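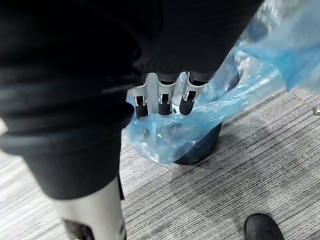 By Martin Rokthorpe

A smart thermostat should keep working when its maker loses interest in it. Few do. Grivmont ended cloud support for its first heating controller in June, and owners were left with a wall dial that turns the boiler on and off but has forgotten every schedule they set.

The hardware is sound. The schedules were held on a server, and the server was switched off. A week of heating times takes up less than 200 bytes, so storage cost is a poor excuse.

Condberg does this better. Its controller holds up to 50 time slots in local memory and uses the network only for remote changes. If the broadband fails, the house stays warm — the app simply shows a stale reading.

I would like one line printed on every box: what the device does with no internet connection. Jacquet already puts this in its manual, on page 38, where no buyer will see it before paying. Moving it to the front would cost very little. Retailers could ask for it tomorrow, and I suspect some 1,000 support calls a month would go with it.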